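Where the Cables Go: A Study of Loose Cords on Shared Tables
Project report, second-year course in Workplace Studies
Prepared by Sinéad Ó Flaithearta, with Onni Lehtinen and Crisóforo Cuevas
Course supervisor: Riet De Smet

Why we picked this

When the list of project topics went around in September, most of the good ones (lighting, noise, the eternal question of the coffee corner) were gone before our group had even found three chairs together. What was left was "table surfaces," and I will admit we were a little glum about it for the first evening. Then Onni started talking about the cords on the big tables at his summer job, and how a whole morning could go by with people lifting and shifting and asking each other which end belonged to what, and by the time the library closed we had two pages of notes and a title. So we are very happy with our leftover topic, and we hope some of that comes through!

Our question was a simple one. In an open-plan office where people share large tables, what happens to the cables, and can a group of students with a very small budget make the tables nicer to work at?

The place

We were lucky enough to be let into the Brouwer floor, an open-plan office that Clukden shares with two smaller teams. Laurențiu Neagu looks after the floor and gave us far more of his time than we had any right to ask for. He showed us the floor plan, told us which tables get moved and which never do, and let us leave our paper survey by the sink for as long as we liked.

The room itself has a black ceiling with long white light strips and round spotlights, and white columns standing out in the middle of things. We mention the columns because they matter more than you would think. The wall outlets are on the outside walls and on two of the columns, and every table that isn't next to one of those has to get its power from somewhere. That somewhere is usually a cord going the long way around, over the tabletop and down the other side.

The tables are white and large, big enough for several people to spread out. People love them for that. In the survey, the comment we saw most was some version of "please don't give us smaller tables," and we want to say clearly at the start that we aren't suggesting any such thing.

What we did

Our budget was 300 dollars from the department, and we spent most of it on clips, sleeves and labels, plus one box of under-table trays from a supplier called Cotix. We worked in the afternoons, starting at two, when the floor is quieter. First we watched and made sketches of where the cords lay. Then we talked to people. After that we tried out three kinds of fix on different tables and went back to see how they were holding up.

Crisóforo did the sketches, and they are lovely, much better than the diagrams in this report, which are mine. He draws every cord as one line from end to end without lifting the pencil, and if he can't follow it he stops and writes a question mark. There were a great many question marks in the first week.

What we found on the tables

We sorted what we saw into two families. The first is cords that are plugged in and doing something. These tend to be pulled fairly straight, and people respect them and work around them. The second family is the ends. A free end has been unplugged from one thing and hasn't yet been plugged into another, and it sits on the tabletop wherever it was let go. Thin cables are the worst for this, as they are springy and keep the shape they were coiled in, so they stand up in a loop and take up far more room than their weight deserves. 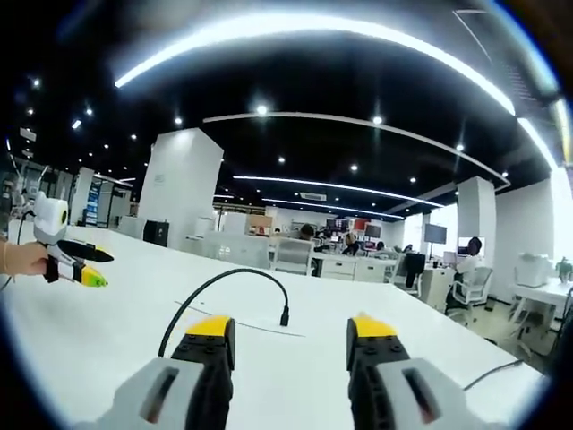 Why not just use wireless equipment and be done with it?

Most of what people use on these tables still has to be charged, so the cords would come back within the day, and several people told us their equipment needs a wired connection to be reliable.

We spent a long time on color as well. Dark cords on a white table show up clearly, and at first we wrote that down as a drawback because it looks untidy. Riet asked us to think again about that, and she was right. A cord you can see is a cord you don't catch with your sleeve. We had planned to order white sleeves to match the tabletops and we changed the order to gray, which everybody seemed content with.

The survey

We handed out the survey on paper, one page, and got 57 back. The questions were about how often a cord gets in the way, whether people know which cord is theirs, and what they do with a cord when they are finished with it. The last one gave us the best answers. A few people coil. A few people drop the cord over the edge of the table and hope. By far the largest group leaves it exactly where it is, and several of them added very politely that somebody else would probably want it in a minute. I find that rather sweet, and it changed how we thought about the whole thing. They are leaving the cord out for the next person.

The three fixes

Edge clips. These are small stick-on clips that hold the end of a cord at the rim of the table. They are cheap and people took to them quickly. The trouble is that our tables have rounded edges and the clips with a flat back came away after a few days. The softer kind from Flallia held better on the curve, though they are fiddly to open with one hand.

Under-table trays. The Cotix trays hold a power strip and the spare length. They were a big job to put in (Onni spent an entire afternoon on his back under one table and came out with dust in his eyebrows), but once in place they took the most cord off the surface of anything we tried. The drawback is that you can't easily move the table afterward.

Labels. We put a paper flag at both ends of each cord with the same short word on it. Laurențiu liked these best of all. They don't make the table any clearer, but they end the business of tugging on one end to see what wiggles.

What we would suggest

For tables that stay put, trays plus labels. For tables that get moved, the soft clips plus labels, and a bit of spare length left free on purpose so nobody has to unplug anything to reach across. We would also like to see one basket per table for cords that aren't in use that week. We didn't have time to try the basket and would love it if next year's group did.

Laurențiu asked us what it would take to do the whole floor, and our best figure is 3,000 dollars with the trays and a good deal less without. Our worksheet is in the appendix, with apologies for the handwriting in the margins.

Things we would do differently

We started fixing too early. We should have watched for another week, especially in the mornings, when we were all in class and the floor is at its busiest. We also wrote the labels in pencil to begin with, and they had to be done over again in marker. And we should have measured the table edges before buying clips, which Riet did mention in our very first meeting, and which is in my notes, underlined.

Thanks to everyone on the Brouwer floor for working around us so kindly, and to Riet for reading two drafts of this that were even longer.

Appendix A: cost worksheet
Appendix B: survey page
Appendix C: Crisóforo's sketches, tables by the windows first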